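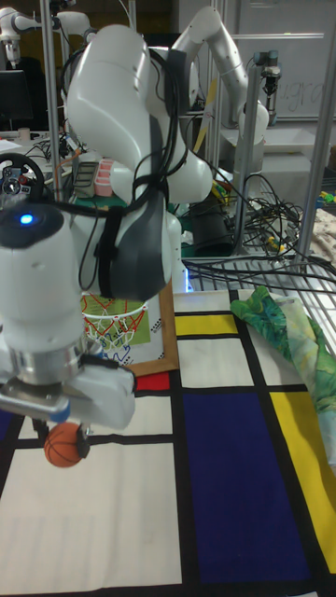
# Hinley open day: mini basketball demo

Recordings from the basketball table at the Hinley lab open day, Wed 18 October. The dataset was put together by Ukwood and is stored under the project name Tevden.

## Contents

- 200 episodes, each up to 28 seconds long
- Fixed camera video, plus joint and gripper readings
- One plain-text instruction per episode, such as "put the ball in the hoop"

## Setup

One white arm with a parallel gripper works over a patterned mat. The props are a small orange basketball and a miniature hoop in a wooden frame. The other arms in the background were not part of this demo and their data is not included.

Visitors took turns giving the instruction. An operator then drove the arm by remote control.
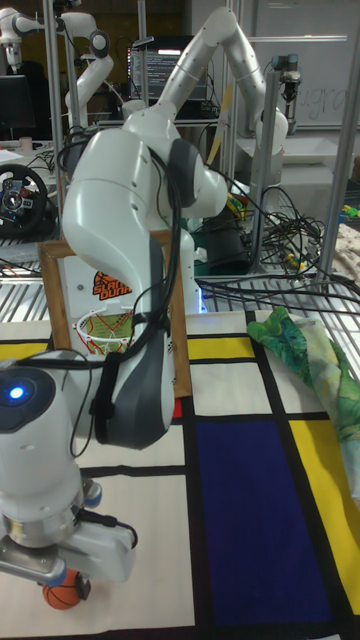 Episodes start with the arm at its rest pose and end when the operator presses stop. Missed shots were kept and are marked `success: 0`. The hoop was moved between groups of visitors, so do not assume a fixed hoop position.

Some episodes have the arm handling the hoop itself. These are tagged `move_hoop`.

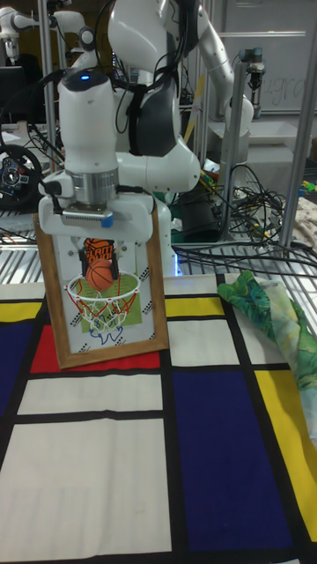
*Gripper holding the top edge of the framed hoop.*

## Known issues

- Audio was removed.
- Episode 914 has no gripper readings. Episode numbers are not continuous.
- The background changes during the day. Crop it if your model is sensitive to clutter.

Contact: Ukwood data desk, Hinley | © Ukwood | Back to top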